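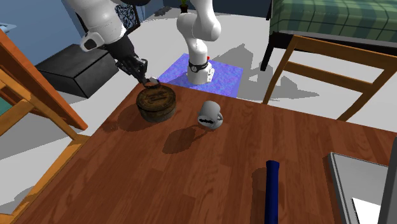

Round brown tin, wooden table.

Clemer Drop-Weight Stringer, Two-Point Mount: Bench Review
by Hugo Besnard

Filed under: Stringing equipment

The Clemer is a tabletop drop-weight machine with a two-point mount, a ratchet gripper on the tension head and a pair of floating clamps. It sells through Trandance for 3,130 crowns, shipped flat in one carton. I bought it at that price. It has strung nine rackets on my bench, all adult frames, in polyester, multifilament and one hybrid. Badminton frames were not tested.

Contents and assembly

The carton holds the base, the turntable, the tension arm with its weight, two mounting posts, the clamps, an awl, a pair of diagonal cutters and a bag of hex keys. The cutters are soft and took a visible nick from the first polyester bed. Use your own. The awl is adequate.

Assembly instructions are a folded sheet with line drawings. Step order is wrong in one place: the turntable is shown going on before the arm bracket is tightened, and the bracket bolts cannot be reached once the turntable is seated. Fit the bracket first. The rest went together without filing or forcing. The turntable bearing had slight axial play out of the carton, which disappeared when the center nut was taken up by a quarter turn. Going further makes the table bind.

The base has rubber feet and no provision for bolting down. On a heavy table it stays put. On a light folding table the whole assembly walks toward the operator when the arm is lowered, and the arm is then no longer dropping over the same line. Clamp the base if the table is light.

Mounting

The frame is held at the head and throat only. There are no side supports. This is the main difference between the Clemer and the more expensive machines, and it determines how you have to work. With the mains pulled and no crosses in, an unsupported hoop wants to get shorter and wider. Stiff modern frames tolerate this. I would not put an old wooden frame or a very light graphite frame on a two-point mount at high tension.

The head post has a V-shaped cradle with a replaceable pad. The throat post uses a hook and a screw knob. Both slide on a rail and lock with a lever. The lever on the throat side came loose during the second job, after which I marked the post position on the rail with a paint pen and checked it every few pulls. A thin washer behind the lever has held since then.

Tighten the throat knob until the frame does not rock, then stop. More force does not hold the frame better and it loads the hoop before a single string is pulled. I measured hoop length before mounting, after the mains and again off the machine. The finished length matched the starting length on every frame except an older one with a cracked bumper guard, which came off slightly short and has stayed that way.
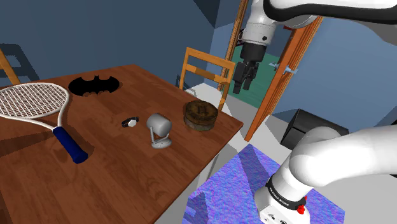

Racket, wristwatch and bat emblem on the table.

Tension head

A drop-weight is accurate when the arm is horizontal and progressively less so away from horizontal. Error grows slowly near level, so a few degrees high or low has little effect on the bed. The skill is in taking up the correct amount of slack in the gripper so that the arm settles level on the first or second attempt. The Clemer has a ratchet, which lets you lift the arm and add slack without releasing the string. It works. The pawl is loud.

The scale on the arm is printed in both pounds and kilograms. I checked it with a hanging spring scale at low, middle and high settings. It read true at the low end. At the middle setting it pulled light by less than one division on my spring scale, and the high end was the same. That is a constant error and can be corrected by moving the weight. More of a nuisance is the weight's locking screw, a bare slotted screw with no detent. It can be tightened while the weight is cocked, and the reading edge then sits off the mark. Press the weight square to the arm before locking it.

The string gripper has diamond-dusted jaws. Multifilament was held without slip and without visible crushing. Slick polyester slipped once on a dirty jaw. I cleaned the jaws with isopropyl alcohol and a toothbrush and have done so before every job, with no further slip.

Pull at a steady rate. Polyester keeps relaxing under a constant weight, and the arm sinks as it does. If you clamp as soon as the arm goes level, you lock in more tension than if you wait. Either habit gives a usable bed. Mixing them does not. I count to four on every pull.

Clamps

The floating clamps are the weak part. They are aluminum, with toothed jaws and a thumb screw for gap adjustment. As supplied, one was set so wide that it held nothing and the other so tight that it marked the string. Adjust both on scrap of the same gauge you intend to use. When switching between mains and crosses of different gauge, adjust again.

Drawback is the other issue. A floating clamp grips the string being held and the one next to it, so when the arm is lifted the clamp twists and some tension goes with it. On the Clemer this movement is visible. It is worst on the first pair of mains, where there is no tensioned neighbor to brace against. A starting clamp solves that. None is included. I use a Bartoš starting clamp bought separately, and I would treat it as a required purchase. It is also useful for bridging when a tail is too short to reach the gripper.

Viera Kuruc strung one of the nine on this machine with her own set of floating clamps, and the bed came off measurably tighter at the same arm setting. The frame and string were the same model as mine. I take this as clamp loss on my side, and I now set the arm slightly high to compensate.

Working time

First job, including looking up the pattern and redoing a misweave, took an entire evening. Current pace is well under that, and most of the time goes to weaving, which no machine does for you. The turntable does not rotate a full circle with the arm down. Raise the arm before turning, or the weight will meet the mounting post. There is a dent in my post.

Work under a side light. An overhead lamp hides misweaves, and a low one throws the string pattern onto the tabletop where an error shows at once. Pre-weaving one cross ahead reduces friction and saves some fingertip skin.

Compared with the Furness

The only other machine I have used for long is the Furness crank model. The Furness is a lockout machine: the crank trips at reference tension and the string relaxes from there. Beds off a lockout play softer than beds off a constant-pull drop-weight at the same nominal setting. Do not carry numbers from one to the other without a test racket. The Furness also has fixed clamps on rails and a six-point mount, and is faster. It costs several times as much and does not fit in a closet. For a player who restrings his own two rackets, the difference in speed does not pay for itself within a reasonable period.

The Furness spring needs periodic calibration. A drop-weight has no spring, and unless the arm is bent it stays as accurate as the day it was checked.

Faults noted

Locking lever on the throat post loosens. Fix with a washer.
Cutters unusable on polyester.
Slotted screw on the weight has no positive location.
Clamp adjustment wrong from the factory.
Assembly sheet out of order.
Powder coat chipped on one rail end on arrival.

Verdict

Accurate tension head, acceptable mount, poor clamps. At the asking price, with a starting clamp added, it is the cheapest setup I would use on my own frames. I would not take in other people's rackets with it. Replacement pads and levers are listed as spare parts, and an order I placed in March arrived complete.

31 shares | 4 comments

Comments

Vlastimil Zelenák
The lever problem is on mine too. I replaced it with a star knob of the same thread. Clearance to the turntable is tight but it passes.

Kristýna Paulík
Which gauge was the hybrid? I get teeth marks on thin poly whatever I do with the thumb screw.

Hugo Besnard
Thin poly mains, thicker multi crosses. Back the screw off until the clamp slips on a hard tug, then go in an eighth of a turn. If it still marks, look at the jaw edges for burrs. One of mine had them and I dressed it with fine paper.

Norbert Ďurica
Disagree on wooden frames. I have done several on a two-point at low tension, alternating sides every main, with no distortion I could measure. High tension is another matter.

Related

Starting clamps compared: Bartoš and two others
Grommet strips: when to replace, when to tube
Reading a stringing pattern with skipped holes
Furness crank model, long-term notes
Spring scales and how far to trust them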